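How to Cut Down on Plastic in Your Food Storage

You don't have to throw out the whole kitchen in one weekend. Start with the containers that touch hot or fatty food, as heat and oil both help chemicals move out of plastic.

1. Empty the cupboard and turn every container over. Look for the number in the small triangle. Set aside anything marked 3, 6 or 7, and anything with no mark at all.

2. Pull out the scratched and cloudy pieces too, whatever the number. Keep them for screws, buttons or seed packets.

3. Move leftovers into glass or stainless steel. Old jam jars work well – leave an inch of space at the top if you plan to freeze them.

4. Let soup and sauce cool before you put on a plastic lid. The lid should not touch the food.

5. Never microwave in plastic, even if the label says it is safe. Use a plate or a ceramic bowl and cover it with another plate.

6. Wash the plastic you keep by hand, in warm water with a soft cloth. The dishwasher wears it down faster.

Replace pieces as you can afford them. I did mine between October and December and spent $51, mostly on lids.

Next: choosing a water bottle, by Carys Harries
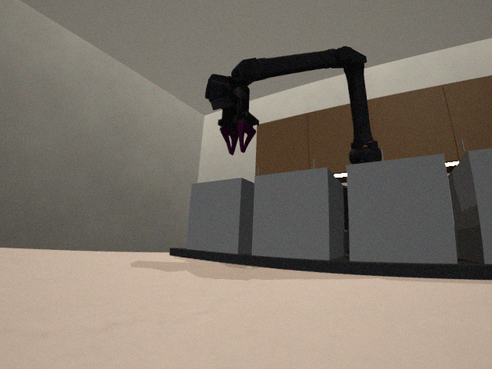

Simulated robot arm with a two-fingered purple gripper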